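The woman who wants you to eat lunch sitting down

I met Veronica Zamfir at the long counter by the windows, with the whole city and a line of dark green hills to look at, and the first thing she did was ask me what I'd had for lunch.

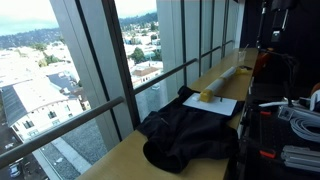 A banana, in the elevator

I told her the truth. A banana, in the elevator, on the way up to see her. She closed her eyes for a second like I'd stepped on her foot.

"See, that's the thing," she said. "You didn't have lunch. You had a banana near noon."

Veronica has been running lunches for other people for 18 years. She started in the kitchen at Bornanetti, a family restaurant where she washed pots and then, when the second cook left to get married, got handed an apron and a crate of fennel. These days she runs Nultska, which is two people, one van and a lot of soup. They go into offices and put out a proper midday meal at one long table, and the only rule is that you have to sit down to eat it.

I figured she'd have a big speech ready about health. She didn't. She talked about her grandmother.

"My grandmother worked in a button factory and she went home for lunch every single day," she said. "Forty minutes. Soup, bread, something with cabbage. Then she went back. She did not think this was a lifestyle. If you'd asked her about work-life balance she would have asked you to pass the salt."

Why soup, though?

I had to ask, because I am not a soup person (I know, I know) and I said so.

"People who say that have had bad soup," she said. "Or they've had it out of a cup with a lid, walking. Soup out of a cup with a lid is a drink. It's a sad drink."

She has a practical side too. Soup holds. If a meeting runs long, the pot doesn't care. You can feed twelve or you can feed fifteen from it and you just cut the bread a little thinner. And you can't really eat it while typing, which she swears was an accident at first and then became the whole plan.

Her favorite is a sour one with beans and smoked paprika that she makes in the colder months. I asked for the recipe and she gave me most of it: white beans soaked overnight, onions cooked way longer than you think, a spoon of paprika off the heat so it doesn't go bitter, then vinegar at the end. How much vinegar? "Until you make a face," she said, "and then stop."

Zadedstead

Her first real customer was a small accounting firm out in Zadedstead, and by her own telling it was a disaster. She'd made enough for everyone, set the table with cloth napkins and everything, and at noon people came in, filled their bowls, said thank you very nicely and carried them back to their desks.

"All of them! I stood there with the bread," she said. "I was so mad I ate four bowls."

The next time she came back with wide, shallow dishes that slosh if you take more than two steps. They sat down. It was quiet and pretty awkward, she says, and somebody talked about gutters for a really long time. But they were at the table, and by the end of the month they were staying for coffee.

I love that story. I've worked in places like that, where you could sit six feet from a person for years and never find out they had a brother.

Money

I asked about money because I always want to know and people never bring it up. She laughed and said she'd bought the van for $2,000 and had been paying for that decision ever since. The side door sticks. There was one July when the air conditioning died and she drove with a tray of panna cotta on the passenger seat with the windows open, talking to it.

"It didn't make it," she said. "I served it as sauce, over peaches. They asked for it again! So now it's a dish."

Her partner in the business is Erdem, who does the bread and, she says, all of the math. They argue about salt. They argue about whether butter should be put out cold (he says yes, she thinks he is out of his mind). They've never argued about the sitting down part.

What she does on her own days off

You'd think somebody like this would have beautiful lunches at home. I'd been picturing it, a little pitcher of water, maybe some radishes.

"Toast," she said. "Cheese on toast. But on a plate, and in a chair."

She doesn't put her phone in another room or anything like that. She just turns it face down. Sometimes she reads the grocery flyer. She thinks people make it too hard for themselves, buying glass containers and cooking all evening for the week ahead, then feeling so bad about the third day's chicken that they go out and buy a sandwich.

I told her I usually eat over the sink. She nodded very slowly.

"Okay," she said. "So tomorrow, carry it to the table. Same food. Don't change anything else yet."

I asked if a banana would count, and she thought about it for longer than I expected.

"With a plate," she said — and then she wanted to know if I'd like some of the bread Erdem had sent along, so I had some, with cold butter, sitting down.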